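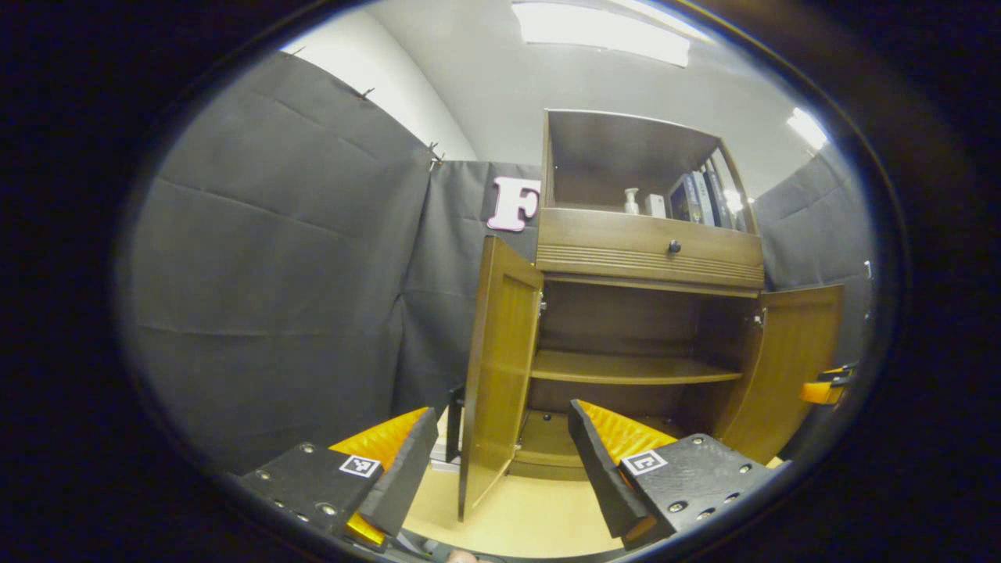 Maintenance and Faults

The pad that let go: Rhona Cowie on a slow failure in cabinet work

Interview by Fergus Niven

The fault that occupied Rhona Cowie's group for most of last winter was first logged as a software problem. A robot arm at Murico, trained on door and drawer tasks, had begun to lose its hold on cabinet doors part way through the swing. The fingers closed, the door moved, and at a certain angle the grip slid off. On one run in November the arm carried on along its planned path without the door, came back for a second attempt and drove a fingertip into the edge of the panel.

"It split the panel and bent the finger plate," Cowie says. "No one was inside the guard. The stop worked as it should. But the arm had been moving for 3 seconds on a belief that was false, and that was what we wrote up."

Cowie runs hardware testing at the Murico site. The arm and the hand-held grippers used to record demonstrations share the same finger design: a flat black plate, a ridged orange-yellow pad on the inner face and a square marker on each plate. The markers are how the system works out how far apart the fingers are. Each demonstration is done by a person holding the gripper, and the arm later learns from the recordings.

For the first fortnight the group looked at the learned model. Kheri Shemweta, who looks after training, went back through the recordings and retrained with the doubtful ones removed. The slip rate did not change.

"I had a good idea of what a bad demonstration looked like, and there were not many," Shemweta says. "The arm was copying what people did. People were able to feel the door going and squeeze harder. The arm had no such feeling, so it copied the opening width and assumed the force would follow."

The answer came from a bench test that Cowie describes as dull. Fingers were taken off the arm and pressed against a load cell at a fixed opening. New pads gave the expected force. Pads that had done more than 4,000 closures gave 28 per cent less. The material had taken a permanent set - the ridges were lower, by an amount too small to notice by eye, and at the same marker spacing the pads were pressing less.

"The markers are on the plate," Cowie says. "They tell you where the plate is. They tell you nothing about the pad. We had been treating the two as one measurement from the start."

Knobs were less affected than door edges. A round drawer knob sits between the ridges and is partly held by its shape, whereas a door edge is flat and depends on friction alone. This explains why the drawer figures stayed steady and why the fault was so easily put down to the model.

Asked whether the pad supplier had given a service life, Cowie says it had, for a different duty. "The sheet quoted closures against a soft load. We close on wood, at an angle, and then pull sideways. I should have asked about that when we bought them."

Three changes have been made. Pads are now replaced every 1,000 closures, on the arm and on the hand-held units alike, and the count is kept by the controller. A force check against a fixed block is run at the start of each shift. The third change is in the motion itself: if the motor current falls by more than a set amount while a door is being pulled, the arm stops where it is and opens its fingers.

Shemweta is cautious about the last of these. A door that swings freely also needs little force, and the first threshold stopped the arm on good pulls as often as on bad ones. The present value was set separately for each hinge type. He expects to revise it.

Alasdair Shearer, the site's safety lead, asked for a further restriction that remains in place. The arm may not make a second attempt on a door until an operator has confirmed the door's position. "A retry is a new task," Shearer says. "It starts from a state nobody has checked."

Cowie would like that rule lifted once door position can be measured directly. A trial with an extra sensor is planned, but the mounting fouls the left finger at full opening and the bracket has gone back to be redrawn.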